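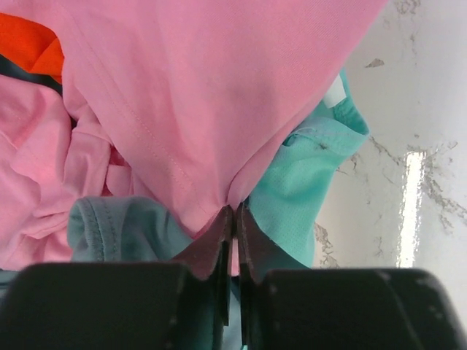 Planning software for household handling is commonly judged on a single question: did the arm reach the place it was sent to? That question was adequate when the objects were boxes. It is a poor one for laundry. When a planner directs two fingers to the edge of a pink t-shirt and they close on it, the planner's own record will usually read "grasp complete", and so far as joint positions are concerned the record is correct. The pinch may nevertheless hold pink fabric and some turquoise mesh from the garment alongside. A system with no means of writing down that second fact will proceed as though it holds one shirt, and every step it plans from that point rests on a mistake it cannot see.

It is the view of this office that the state of a grasp on cloth should be treated as an estimate, open to revision, throughout the whole of a movement. We have come to this view slowly. The first version of Julik, our planning layer, used a plain flag with 2 values, held and not held. The flag was inherited from earlier work on cartons at Puvport and was kept because it made the code easy to test. It remained in place for far longer than it should have done.

The difficulty became plain when Mared Mostyn reviewed 454 logged picks from mixed piles. Her task was limited: to compare what the planner believed at the moment of closing with what a person reading the wrist view would say was between the fingers. The disagreement was not spread evenly. Where one garment lay clear of its neighbours, the flag served well enough. Where two garments met, it was of little value, and the errors it let through were found only at the folding stage, by which time their cause was difficult to trace.

Two remedies were put forward. The first was to improve perception before the grasp, so that the boundary between garments would be known in advance and the fingers placed well away from it. This was the favoured course at Gough, where much of our segmentation work is done, and it has merit. A model that can separate a smooth knit from a perforated mesh has a good deal to work with. Colour is a weaker guide than is often supposed, for a pile may contain two pinks that differ only slightly, and a crease in deep shadow can look very like an edge. A seam running across a shirt can look like an edge also.

The second remedy was to look again after closing. The fingers hide part of what they hold, and a wrist camera cannot see through them, but it can see what enters the gap from either side and what hangs below. Cloth of a different colour beneath the grip point is evidence of something, even if it does not settle the matter. Under this arrangement the planner keeps a short list of likely contents, with a weight against each, and chooses its next motion accordingly. A slow lift of a few centimetres, followed by a second look, will often separate the candidates at very small cost.

We favour the second remedy, and ask that the first be continued in support of it. Segmentation before contact describes a pile that the act of grasping then disturbs. However good the first picture, the fabric moves when it is touched, and the planner requires some account of where it went.

There are fair objections. The Fistside group has pointed out that a second look adds time to each pick, and that a customer watching an arm pause above a heap of clothes may conclude that it has failed. They have also observed that a list of weighted guesses is harder to debug than a flag. Both points are accepted. On the first, we would answer that a pause is cheaper than returning to a folded stack to remove a sleeve belonging to something else. On the second, the answer lies in tooling. Julik now stores the list of candidates beside the wrist image at each decision, and an engineer may step through a pick and see what the planner thought at every stage. The viewer holds 4,000 decisions before the oldest are archived -- a limit we expect to raise.

A further matter concerns reporting. Pick success rates are still quoted in project summaries as a single figure, and the figure counts any grasp that leaves the pile with fabric in it. We recommend that single-garment grasps and mixed grasps be reported separately, beginning with the January summary, and that a third column be kept for those where the planner and the reviewer disagree. The headline number will fall when this is done. Teams should be told so beforehand, and the older figures should not be set beside the new ones without a note.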